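Pundholm studio notebook, Wednesday, 25 min restorative trial
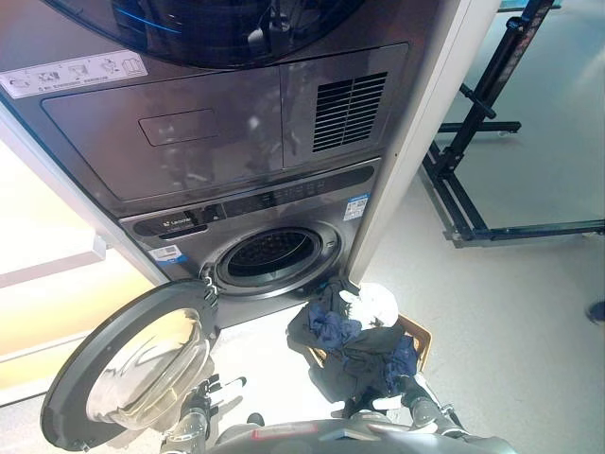

Stacked washer and dryer, dark gray. Sticker with pictograms on the dryer front.

Second run of the short sequence w/ Heather Baxter teaching. Props: Bokico bolsters, Kesteo straps. Supported bridge first, then legs up wall, then side-lying twist.

- Bridge hold too long, two people fidgeting by the end. Cut it next time.
- Bolster too firm for the twist. Tried a folded blanket on top, better. Heather wants to try the Peng ones, 700 g lighter
- Transition wall -> twist still clumsy, cue needs rewritting. "Roll toward the window" worked ok
- Playlist ran out before savasana, again

Lights dimmer at the start, maybe. Ask the evening group if they'd take a 25 min slot before the flow class. Straps: buckle slips on two of teh long ones, set aside on top shelf, don't use.

Redo in October with new cues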